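Workshop and floor tips – now the robots do the fetching

Hui-mei Kwan, day shift, Rornlow site. Typed up on my break so excuse the state of it.

We've had the fetching robots at Rornlow since August. Less walking, more waiting, different things to tidy. What's worked for us so far:

1. Cables up or against the wall
Worst offender by far. Anything trailing across a walkway, clip it to the skirting or move the socket. Extension leads back on the hook at end of shift, not "in a minute".

2. One thing on the tray
Or two if they're squat. Tall bottles in the middle, caps on tight. No open mugs, ever. Ask Po-yen about the stock book.

3. Label both sides
Old habit was one label facing the shelf edge. Now do front and back, big letters. Helps the night lot as well. Cikuler tape peels in the damp so wipe the bottle first.

4. Keep a hand round
Po-yen Fang used to do 40 trips a shift to stores and he knew which lids were cracked before anyone. Now he does 6, on purpose, just to look at the shelves. Keep somebody doing that. Cracked lids dont report themselves.

5. Write down who clears a stoppage
Name on the board, morning and afternoon. First fortnight everyone assumed it was someone else's job and it ended up being whoever stood nearest – usually the newest starter, which isnt fair.

6. Floor check before each run
Wrappers, cable ties, bits of tape. Two minutes with a broom. Look along the bottom of the walls too, there's a red and white wrapper on the floor in this one, and a white power cord running under the air purifer.

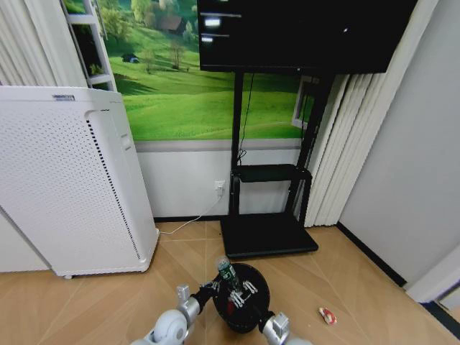
7. Stuff on wheels
TV stands, purifiers, trolleys. Brakes on if they've got them. Mark the spot with floor tape and put it back on the tape.

8. Breaks
Take them. The trips to stores used to be the breather and you dont notice they've gone till your back tells you. We asked for ten minutes mid morning and got it. Stand up, walk to the far door, come back.

More when I get round to it. Spare tape is in the Erkden cupboard, bottom shelf.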